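Student Project Report
Kerneo Work and Technology Program, final report
December 2023

When the Robot Clears the Table: What Changes for the People at a Staffed Break Area

Why I picked this topic

When our class was asked to find a workplace where some part of the job had been handed to a machine, most of my classmates went straight for warehouses and car parts, and I can see why, because there is a lot to read about those. I wanted something smaller. My aunt cleaned offices for most of her working life, and I grew up hearing about sticky tabletops and half-finished sodas the way other kids hear about fishing trips. So when I learned that Policarpio, a company that looks after offices and shared buildings, was trying out a robot for tidying up (picking up cans, wrappers, dishes and sponges and putting them where they belong), I wrote to them that same evening and asked if I could come by.

They were very kind about it. I visited in February and then again in the fall, so this report covers 2 visits with a good long gap between them, which turned out to be lucky for me, as people had changed their minds about quite a few things in the meantime.

The workplace

Policarpio has the contract for a building with 700 people working in it, most of them at desks. The cleaning crew there works in the late afternoon and evening. The robot comes from a small maker called Wameo, and the crew keeps track of its jobs with a scheduling program called Plirnex, which they already used for their own shifts before any robot arrived. I mention the program because I heard more complaints about it than about the robot!

The robot was being tried on what the crew calls "loose items," meaning anything left on a surface that has to be moved before the surface can be wiped. It does not do the wiping. It also does not do restrooms, stairs, trash rooms or anything with glass in it, and the people I talked to expected that to stay the same for a good while.

How I did the project

I sat in on the end of one shift during each visit, and I talked with members of the crew during their break, with their supervisor, and with a trainer whose job is to show the robot how to handle new objects. I promised that I would not use names, and some of them said more because of it, I think. I took notes by hand and typed them up the same night. I did not measure how fast the robot was, partly because I had no good way of doing it and partly because speed was hardly ever what people wanted to talk about.

What the work looks like now

Before the trial, one person would go into a break area with a cart and do the whole thing from start to finish: gather, toss, wash, wipe, put the chairs back. Now that job is split. The robot gathers and a person does the rest. On paper that sounds like less work for the person, and in terms of bending and reaching it is. Two of the older crew members told me their backs were happier for it, and one of them laughed and said she had started gardening again.

But splitting the job also means somebody has to wait, or plan around the waiting. In February the crew mostly stood nearby and watched, because they did not trust the machine with a can that might still have soda in it. By the fall they had worked out their own system, where they start on the far side of the floor and come back later. The supervisor told me this was the crew's idea and that she only wrote it down afterward.

Then there is the deciding. A person who has cleaned for years looks at a bag of chips and knows whether it is trash or somebody's dinner. They look at how it is folded, where it sits, what time it is. Policarpio's rule for the robot is simple: if it is on the list, it moves. A sponge goes back to the sink and a bowl goes in the wash bin. The crew found this rule a bit rude to the office workers, and they asked for a shelf where doubtful things could be set down and looked at by a person. They got the shelf, and it was one of the things they were proudest to show me.

New tasks and who gets them

The trainer's position did not exist before. It was offered to the crew first, with a raise of 100 dollars a month and a training bonus of 2000 dollars paid at the end of the course. I thought people would jump at it. Several did not want it at all, because the training happens in the daytime and they have children to pick up, or a second job. The person who took it had been on the crew for a long time and told me she missed the evenings with the others more than she expected.

No one had lost a job when I was there. I want to be careful with that sentence, though. When one crew member moved away over the summer, the position was left open, and everyone I spoke to had noticed.

What I learned

I went in thinking I would be writing about whether the robot was good at its job. I came out with pages of notes on break times, shelves, bus schedules and who gets asked before a change is made. The crew was much more relaxed in the fall, and when I asked why, the answer I kept getting was that somebody had started listening to them.

If I could do this over, I would talk to the office workers too. I would also ask to see the training course, and I would bring a better pen.

My thanks to the whole evening crew for their patience with my questions, and for the coffee. 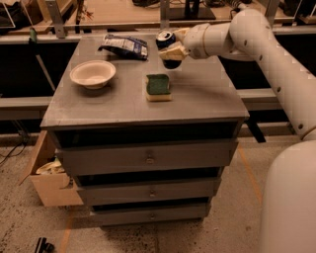 Figure 1. Handling loose items: a robot arm holds a dark beverage can, with a bowl, a snack bag and a sponge on the chest top.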